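Workine House Shared Kitchen: Frequently Asked Questions

Last updated: November 9, 2021

This page answers the questions most often put to the House Office by residents and prospective residents of Workine House. It should be read together with the Kitchen Terms, a copy of which is included in every tenancy pack. Where the two differ, the Kitchen Terms apply.

ACCESS AND BOOKING

Who may use the shared kitchen?

The kitchen is open to all residents holding a current tenancy or a short-stay agreement. Overnight guests may use it when accompanied by the resident who signed them in. Day visitors may sit in the dining area but may not cook.

What are the opening hours?

The kitchen is open from 6 am to 11 pm every day, including public holidays. It closes for deep cleaning for one day in April. The date is posted on the door and sent to residents by email beforehand.

Do I need to book?

Booking is not required for ordinary meals. Residents who wish to cook for a larger group should reserve the kitchen through the Numivari residents' portal. A booking lasts for up to two hours and gives the use of one hob and one oven. The remaining equipment stays open to other residents.

How many people may attend a booked meal?

The dining area is licensed for 40 people. Bookings above this number cannot be accepted, even where some guests intend to stand or to use the courtyard.

Is there a charge?

There is no charge for everyday use. A refundable deposit of £40 is taken for group bookings and is returned within nine working days if the room is left in good order. Deposits are paid back to the card used for the booking. Cash refunds are not available.

May I book on behalf of an outside organisation?

No. Outside organisations should write to the Lettings Manager, Aslı Ateş, who deals with all hire of the ground floor.

STORING FOOD

Where should I keep my food?

Each resident is given one cupboard shelf and one fridge shelf, marked with the room number. Freezer space is shared between two rooms on the same corridor. Residents are asked to agree between themselves how the drawer is divided. The House Office will settle the matter if they cannot.

Must I label my food?

Food kept on your own numbered shelf does not need a label. Anything placed in the freezer, the door of the fridge or the dry store must carry your room number and the date on which it was put there. Labels and pens are kept in the drawer below the noticeboard.

What happens to unlabelled food?

Unlabelled food is removed on Monday mornings. Sealed and in-date items are placed on the sharing shelf, where any resident may take them. Opened items are thrown away. The House Office does not refund the cost of food removed in this way.

May I store alcohol?

Yes, on your own shelf. Home brewing is not allowed in any part of the building.

What should I do with my shelf when I move out?

Please clear and wipe it by noon on your last day. Food left behind is treated as unlabelled.

ALLERGIES AND DIET

Is any part of the kitchen kept free from particular foods?

One cupboard of pans, boards and utensils is kept for residents who avoid gluten, and a second for residents who keep a vegetarian kitchen. Both are locked. Keys may be signed for at the House Office. The House cannot promise that worktops are free from traces of any food, and residents with a severe allergy should speak to the Residents' Services Manager, Erhan Yazıcı, before moving in.

May I bring my own pans and knives?

Yes. They should be kept in your room and not on the shared racks. Knives must be carried to and from the kitchen in a cover or a closed box.

APPLIANCES

May I bring my own kettle, toaster or rice cooker?

Small appliances may be used in the kitchen once they have passed an electrical safety test. Testing is carried out by Bayram Electrical on the first working day of each month and is free to residents. Untested appliances will be unplugged and held at the House Office until collected. Cooking appliances of any kind are not allowed in bedrooms. 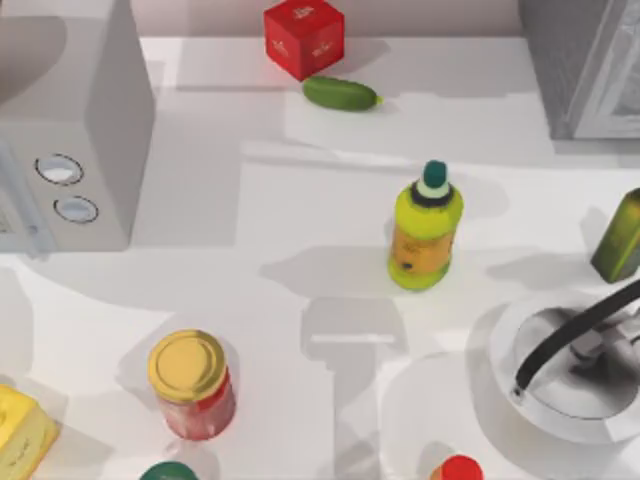
How long may I leave food on the worktop?

Food may remain on the worktop while you are preparing a meal. Once you leave the kitchen it must be put away, whether or not you intend to return.

Whom should I tell if something is broken?

Please report the fault through the Numivari portal, under "Kitchen", and place an out-of-use card on the item. Urgent faults, including any smell of gas, must be reported by telephone at once. The number is on the inside of the kitchen door.

CLEANING AND WASTE

Who cleans the kitchen?

Contract cleaners attend each weekday morning and see to the floors, the sinks and the bins. Residents are responsible for the hob, the oven and the worktop they have used, and for all washing-up.

Where does food waste go?

In the brown caddy by the back door. Cooking oil must not be poured down any sink. It should be left to cool and then tipped into the drum in the yard.

What happens if I do not clear up?

A first instance is dealt with by a written reminder. Further instances may lead to the loss of booking rights for the rest of the term of your agreement.

How may I appeal against a decision?

Appeals should be made in writing to the House Office within nine days of the decision and should give your name, your room number and the reason for the appeal. A reply will be sent by email.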